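Kiani Produce Set: Frequently Asked Questions

What is the Kiani Produce Set?
A collection of recorded grasps of fruit, vegetables and small kitchen items, made with a multi-fingered hand. It is used to train a model that picks up food items it has not handled before. The July release has 1413 episodes.

Who records it?
The operators at Dristton do the recording. Dornard checks the files and hosts the downloads.

What counts as one episode?
An episode starts with the hand open and clear of the table and ends when it is open and clear again. If the operator stops partway, the file is kept but marked incomplete. Incomplete files are not part of the 1413.

Do you keep failed grasps?
Yes. A dropped item is labeled "drop" and the recording runs to the end as usual. Leave these in if you are training a success predictor. For plain imitation, filter them out with the outcome column.

Why peppers?
They are smooth and have deep creases, and no two have the same shape. A fingertip can land on a lobe or in a crease, and we want both in the data. Operators are asked to vary the finger placement and not settle on one favorite grip.

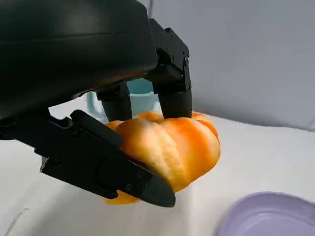
Pustivow wrote to us that their model did well on peppers lying on their side and badly on peppers standing up, and asked if the set leaned one way. It did. Operators had been putting items down however was easiest. The starting pose is now drawn from a list of 8 before each episode, and the pose number is saved with the file.

Is there a smaller version?
Yes, a starter pack of 500 episodes. It has the same folder layout, so your loading script will work on either.

How long is a recording session?
Operators change over after 20 episodes. Grips tend to get repetitive if one person goes on much longer.

Can I send in my own recordings?
Only if you use the same hand model and our calibration file. Send one test episode first and wait for a reply before recording more.

Page last updated Wed 13 September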